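4. Recording your first examples in simulation

This is the fun part! By now Rerkis is installed and both arms answer to the controllers. In this section you'll record demonstrations of the two-arm rolling pin task, ready for Nedo to learn from.

4.1 Before you start

Set the session target to 900 examples. You can stop and come back whenever you like — Rerkis keeps your place.

Caution: don't change the control rate partway through a session. Mixed rates will spoil the whole batch.

4.2 Recording

1. Open the task list and choose Rolling Pin, Two Arms.
2. Press Reset. Both arms go to their start pose with the grippers above the ends of the pin, pointing down and clear of it.
3. Wait for the tone, then squeeze both triggers gently to take control.
4. Lower the two grippers together, one to each handle, and close them.
5. Lift smoothly, hold for 2 seconds and press Save.
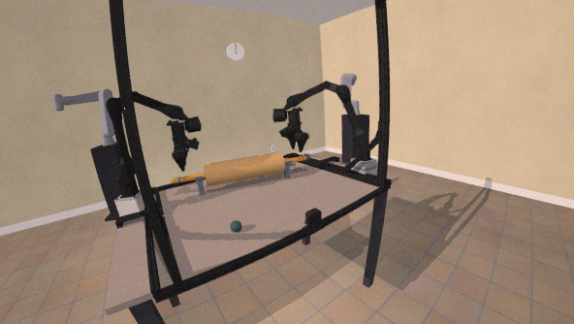

6. If you fumble, press Discard and go again. A slow, tidy lift is worth keeping, and so is one where you drifted a little and corrected yourself. Those recoveries are brilliant teaching material!

Note: leave the small green ball where it is. It isn't part of this task, and knocking it means discarding the take.

4.3 Checking your batch

Play back a few takes at double speed before you export. Iman Soliman's first batch came to 908 takes, and she spotted a lopsided grip in the very first playback — well worth the few minutes.

When you're happy, choose Export to Nedo and go on to section 5.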